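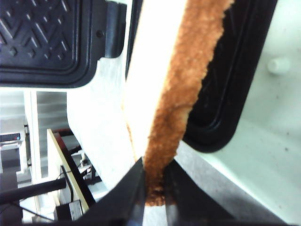

How to keep a plain white loaf from going stale (and what to do when it does)

We use cookies to remember your preferences. Accept all / Manage settings

I have read a great deal of advice about storing bread and I believe perhaps a third of it. Most of it is passed from one household page to the next without anyone trying it, and a good part is there to sell you a tin. What follows is what I do with an ordinary white loaf in an ordinary kitchen. Your flat may be damper than mine, or hotter, and you should trust your own loaf over my say-so.

First, stale and dry are different things

People use the two words as if they meant the same. A slice left on a plate overnight is dry: the water has gone into the air. A loaf kept in a sealed bag for four days can be firm and crumbly and still have most of its water in it. That is staling. The starch in the crumb, which went soft in the oven, slowly sets hard again as the bread sits.

So a bag will stop bread drying out and will do very little about staling. Worse, it softens the crust and gives mould a nice damp place to start. Anyone who tells you their bag or box "locks in freshness" should be asked which of the three problems they mean.

Where to keep it

1. Let the loaf cool fully before you wrap it, if you baked it yourself or bought it warm. Two hours on a rack is usually enough for a tin loaf. Wrap it early and you will find beads of water inside the bag.

2. For the first day, leave a crusty loaf out, cut side down on the board. It looks careless and it works. The crust does the wrapping for you.

3. From the second day, put it in a paper bag inside a bread bin, or in a cloth bag if you have one. Soft sliced bread can stay in the bag it came in, closed with a clip.

4. Keep it away from the cooker, the top of the fridge and any sunny sill. Warmth brings mould on quickly.

5. Wipe the bin out once a week with a little vinegar in water and dry it properly. Old crumbs in the corners are where the next loaf's mould comes from.

I bought a Bulley bread box a few years ago on the strength of a leaflet about its "breathing lid". The lid has holes in it. I have no complaint about the holes, but my mother's old enamel bin has a loose lid and does the same job.

The fridge

Don't. I was doubtful about this one, as it sounded like another kitchen saying, so I tried it with two halves of the same loaf, one in the fridge and one in the bin. By the next evening the fridge half was firmer and tasted flat. Starch sets faster at fridge temperature than it does in a cool room.

The one case for the fridge is a hot, sticky week when bread goes mouldy before you can eat it and you have no freezer space. Then keep it there and toast every slice. Toasting hides most of the damage.

The freezer, which does work

Freezing stops staling more or less in its tracks once the bread is properly cold. What spoils frozen bread is sloppy wrapping and leaving it in there since the spring before last.

Slice the loaf before you freeze it. A whole frozen loaf is a doorstop, and you will end up thawing all of it for the sake of one sandwich. Lay the slices in a freezer bag, press out the air, fold the top over and put that bag inside a second one. If they stick together, a sharp knock on the worktop usually frees them. Jocelyn Navarro puts baking paper between hers. I think that is a lot of paper for a small nuisance, but her slices do come apart better than mine.

Write the date on the bag. I try to finish mine within a month. Bread kept longer is safe enough if it has stayed frozen, though it starts to taste of the freezer.

Toast from frozen on a slightly higher setting. For sandwiches, leave the slices in their bag until soft, so that the damp goes back into the bread and not into the room.

Bringing back a tired loaf

Heat softens the set starch again for a while. For a whole or half loaf with no mould on it:

Set the oven to 200 C.

Run the crust quickly under the cold tap, or wet your hands and rub it all over. Keep the water off the cut face.

Put it straight on the oven shelf until the crust feels crisp when you tap it. A half loaf might want ten minutes.

Let it stand for a few minutes, then eat it.

I mean eat it that same meal. The effect wears off within hours and the bread ends up harder than before. Recipes that promise "good as new" are stretching it – the crust comes up very well, the middle passably. You also can't keep repeating the trick.

For single slices, the toaster or a hot sandwich press will do. Stale bread does rather well in a press, as it holds its shape and takes up butter without going limp.

A word about mould

Cutting off the green bit is not good enough with soft bread. The threads run further in than the part you can see. Throw the loaf away, bag included, and wipe out the bin before the next one goes in. Don't sniff it to check.

Tricks I tried and gave up on

A stick of celery in the bag. The bread was a bit softer, and tasted of celery.

A sugar lump in the bin. No difference that I could find, and I did look.

Half an apple. It kept the crust soft, which I didn't want, and then the apple went off.

Beeswax wraps. Pleasant to use and fine for a day or two. I could not tell the result from a clean tea towel folded over twice.

When it is past saving

Dry, hard bread with no mould makes good crumbs. Finish drying it in a low oven, let it cool, crush it with a rolling pin and keep it in a jar. Cubes fried slowly in oil will do for soup. Bread pudding takes any amount of it, and I have yet to find a loaf too stale for that.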